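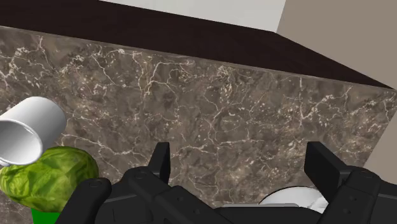 4 min read

Living With Stone: What Dallberg Households Say About Marble in the Kitchen
Somtochukwu Ojo
Materials and the Home, final project report
2024-08-06

When I was growing up, my aunt had a marble counter that she treated a little like a newborn. You did not put a lemon on it. You did not put a glass of juice on it without something underneath, and if you forgot, you heard about it through dinner and sometimes into breakfast. I had always assumed this was just my aunt being my aunt, so when we were asked to pick a household material and find out how people really live with it, I knew straight away what mine would be.

Background

Marble starts out as limestone, which is then changed by heat and pressure deep underground. The veins that people love so much come from other minerals that were mixed into the limestone or carried in later through cracks. Most of a true marble is calcite, and calcite reacts with acid. That one fact explains most of what my aunt used to shout about. Lemon juice, vinegar, wine and tomato sauce all eat a tiny bit of the surface and leave a dull patch called an etch. A stain is something else. A stain is color that has soaked into the pores, and a good sealer slows it down, but a sealer does very little against an etch. Hardly anyone I talked to had been told the difference when they bought their counter.

What I did

I visited 23 households in Dallberg, most of them on or near Ustent Road, where a lot of the houses were redone at the same time and stone counters were the fashion. I asked everyone the same questions about cleaning, sealing, regrets and favorite spots, and then I mostly let them talk (I was given a great deal of cake, for which I am still grateful).

For the second part, the Storis stone yard kindly let me have offcuts of one polished marble. I put a spoonful of each of 6 liquids on them: black tea, coffee, red wine, lemon juice, olive oil and plain water. I wiped the pieces after an hour and looked at them under a desk lamp, then did it all over again on pieces I had sealed the day before. Ms. Ugwu, my project adviser, suggested I also leave a set overnight, and I am very glad she did.

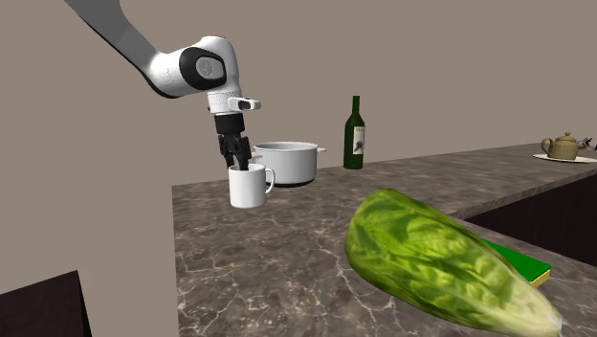 A plain white mug and a marble countertop.

What I found

Lemon juice was the worst by a long way. It left a cloudy ring that I could feel with a fingertip, and the sealed piece looked exactly as bad as the unsealed one. Red wine did two kinds of harm at once, a dull patch with a faint pink shadow inside it. Tea and coffee surprised me. After an hour they wiped off nearly clean, but overnight they left brown marks on the unsealed pieces, and only a very pale one on the sealed. Olive oil made a dark spot that I first took for water, except that the water spot was gone by lunchtime and the oil was still there when I packed up.

I tried to rub out one of the lemon rings by hand with wet sandpaper, ending on 3000 grit. The ring did go, but the shine around it never quite matched, and my arm was sore for two days. I would not recommend it to anyone with a whole counter to fix.

The interviews were the part I enjoyed most. People who had bought a polished finish complained about etches much more than people with a honed finish, where a dull mark has less shine to stand out against. Several families had stopped worrying altogether. One grandfather showed me the ring left by a jar of pickles at his daughter's graduation party and told me the whole story of the party, including the weather. A younger couple, who paid 900 dollars to have theirs repolished last November, had bought coasters the same week and now kept them in every room of the house.

Limits of the project

I only tested one marble from one yard, and one brand of sealer, so I can't say how other stones would behave. My households also knew one another, which may be why so many of them gave me the same advice about baking soda paste. If I did it again I would add a granite and a quartz for comparison, and I would bring a proper gloss meter in place of a desk lamp and my own eyes.

Thanks

Thank you to Ms. Ugwu for her patience with my early drafts, to everyone at Storis for the offcuts, and to the families who let me lean over their counters with a flashlight. My aunt has read this report and would like it noted that she was right about the lemons.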